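Felt tables and robot hands: what we changed after the board drag

If you run a pair of robot hands over a table at home or in a shed workshop, you will sooner or later get a fault like ours, and I'm keen to save you the evening it cost us! These are tips for small setups, written after a Tuesday session in which the right hand came down lower than it should have, caught a thin xiangqi sheet under its fingertips and pulled the whole game towards the edge of the table. The stop button was on the far side of the room. Hatsue Takagi got to it in time, and the only damage was a crease in the sheet and a scuffed fingertip.

## What went wrong

The log gave fault code 3462, which on our Zorkar controller means the hand met resistance and carried on pushing until the limit tripped. We had swapped the old hard tabletop for felt that afternoon and not set the table height again. Felt over padding sits higher than you'd think, and it gives a little when pressed, so the fingers sank in before the controller noticed anything. Nanami Ogura spotted it by laying a steel ruler on the cloth and comparing it with the number still saved from the week before. A lovely simple check, and I now do it every single time.

## Tips for the table itself

**Set the height again after any change of surface.** Cloth, mat, tray, even a new board. Do it at the middle and at all four corners, as our table dips at one end and yours may too.

**Brush the felt first.** Lint gets into finger joints. A clothes brush is better than a sticky roller, which leaves a tacky patch that grabs at light pieces.

**Hold a thin board down.** Ours is only a sheet, and it slides on felt if you so much as sneeze. Small dabs of removable putty under the corners work beautifully. Double-sided tape pulls the pile off the felt when you lift it (ask me how I know).

**Keep spare and captured pieces well to one side.** Leave a clear palm's width between them and the board, or a finger sweeping back will collect them.

**Move the hand by jog keys before you let it run.** Hold it over bare cloth, palm down, and bring it lower in small steps until the fingertips just brush a slip of paper. Add your margin on top of that figure.

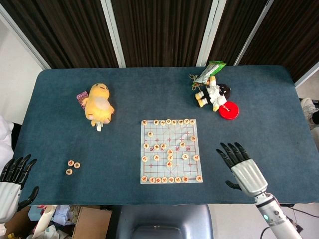

*The right hand above the felt, palm down, with the xiangqi board in the centre of the table.*

## Soft things and crinkly things

I love having plush toys on the table for grasp practice, they're forgiving and cheerful and they don't chip. They do hide trouble, though. A fingertip pressing into stuffing meets so little resistance that the fault limit may never trip, and tags and loose threads can wind into a joint. Snip off any tag you can live without. Check the seams after each session, and if you see stuffing, stitch it up before the next one.

Snack bags are worse for slipping. The packet shifts, the grip closes on nothing much, and the hand tries again harder. We lowered the grip force for packets and had far fewer odd moments. Put soft items towards the back, clear of the game, so that a bad reach for one doesn't take the other with it.

## Floor and cables

This is the dull bit and I'd put it first if I were braver. After the board drag we spent more time on the floor than on the table:

- Cables along the wall where possible, and under a rubber cable cover where they cross a walkway.
- A clear path to the stop button from wherever you sit. Walk it once with your eyes on the table — you'll find the box you forgot.
- Chairs tucked in before the arms are powered.
- The stop button tested at the start of each session, by pressing it while the arm is moving slowly.

We fitted a second button from Serau on a long lead, and it now lives beside whoever is watching.

## Looking after the fingers

Wipe fingertips with a barely damp cloth and let them dry fully. Ours had done 1372 grasps since the last clean when the fault happened, and although dirt wasn't the cause, the joints moved far more freely afterwards. I now clean them every 36 games. The scuffed tip came up well with a very fine polishing pad, used lightly, with the power off at the wall and not just at the switch.

As for the creased sheet, Hatsue put it between two tea towels under a stack of cookbooks and left it there overnight. There's still a faint line across one corner, but the pieces sit flat on it.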